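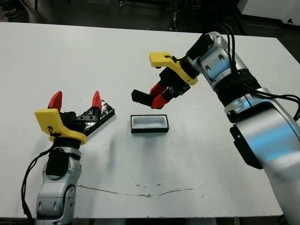
Two arms, red fingertips and a black-rimmed tray on the club table.

Review: Drultum soft fingertip set, after one summer of club use
Posted September 7, 2022 by Roxana Oprea

Our student robotics club bought the Drultum fingertip set in July, when the flat metal jaws we had been using kept dropping thin parts. We have a two-arm setup and the project for this year is a lid task: one arm steadies a tray, the other puts a lid on it. The students write the control code and design the mounts. I am the faculty adviser, and I did the ordering.

What you get

The box has four red pointed tips, four finger adapters, a bag of screws and a folded sheet of instructions. We paid $66 for the set. Shipping was extra. Spare tips are sold in pairs, and I would order one pair with the first set.

The adapters did not match the hole spacing on our grippers. Drultum's page says to check this before buying and I did not. Adanech Bogale, one of our second-year students, drew a new bracket and printed it in yellow, the filament we had most of. Her first version flexed when the fingers closed. The second is thicker at the bend and has held up. If your grippers have the standard spacing you can skip all this and be running in an hour.

Grip

Good on edges. The point gets under a thin rim where a flat pad would push the part away. On our tray the tips hold the rim without sliding, as long as the approach is fairly straight.

They are less good on wide, smooth surfaces. A glossy lid held flat between two points will turn if you pick it up off center. Radu Vasiliu, who runs our test sessions, had the students log every attempt over the summer, 542 in total. Most of the failures were the lid rotating in the grip. Moving the grasp closer to the middle helped a lot, and so did slowing the lift. Neither of those is a change to the product, so take it as a limit of the shape.

Wear

The tips pick up dust and need wiping. We use a damp cloth at the start of each session. After the summer one tip has a small nick near the point, from being driven into the table by a bad height value in a student's script. It still works. The others look close to new.

The screws are the weak part. They are short, and two of them backed out during long sessions. A drop of thread locker fixed it. I would have liked longer screws in the bag.

Instructions and support

The sheet covers mounting and nothing else. There is no torque figure and no drawing of the tip, so the students had to measure it with calipers before they could add it to the arm model. I wrote to ask for a drawing and got one by email four days later, with a note that it would go on the product page. It was not there when I last looked.

Compared with the Curkemetti pads

We also tried a pair of Curkemetti flat pads, on loan from another club. They hold the lid better and the tray rim worse. For boxes and blocks I would pick the pads. For anything with a lip – trays, dishes, covers – the Drultum tips are easier to work with, and students new to the arms got a usable grasp sooner.

Would I buy it again

Yes, with the spare pair and a bag of longer screws. Check the hole spacing first. Adanech is happy to share the bracket file with other school clubs, so leave a comment with your gripper model if you need it.

Rating: 4 out of 5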